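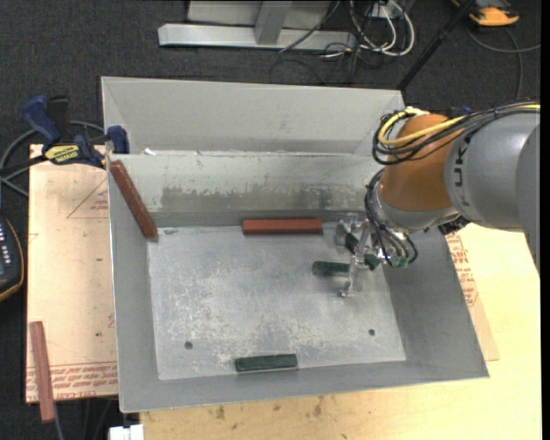 Ticket 417 — Sorting bin, bay 5: blocks lodging at the walls, floor wear
Site: Mullamby
Opened by: Raffaele Testa
Priority: normal
Status: open, awaiting part

Reported
Blocks come to rest against the left wall and along the foot of the inner back wall and stay there. The green ones mostly settle on the floor. One red one leans. One red block was also outside the bin at the lower left, standing up and overhanging the board.

Checked, Monday 09:40
Bin is the sheet-metal type with sloped sides. Left, right and front walls are smooth, no dents found by hand. Floor is scuffed and scratched, mostly left and middle. Both floor holes clear, tested with a 5 mm rod. Inner back wall has a band of dark worn patches on its lower half, chalky above. Rims sound.

There was a small white scrap on the seam between the inner back wall and the rear panel, towards the left end. Removed. No effect on the fault.

Checked, 11:15
Level taken across the floor in both directions. Front to back is within tolerance. Left to right the bin drops to the left. The shim under that side had compressed. Replaced with a new one from stores and rechecked — level now good.

Emptied the bin, wiped the floor and walls with a dry cloth and tipped in a full load of 86 blocks by hand. Fewer leaning on the left wall. Still getting blocks lying tight along the back wall, long side against the metal, with no gap to get hold of them.

Comment, Losov stores
The back wall on the older bins wears low down where the blocks hit it. We have a Marikar liner strip that fits the inner wall and carries a small radius at the bottom. None on the shelf. Ordered, due in September.

Reply, R. Testa
Fine. Please confirm the strip does not cover the floor holes before it is cut. The front pair must stay open for cleaning.

Interim
Do not overfill. Blocks above the rim go back in the crate. Pull any block lying against the back wall forward to the middle of the floor at each refill. Pick up strays from the board at the same time and check them for chipped corners before they go back in.

Outstanding
Fit liner strip. Repeat the full load test. Recheck the shim after one week.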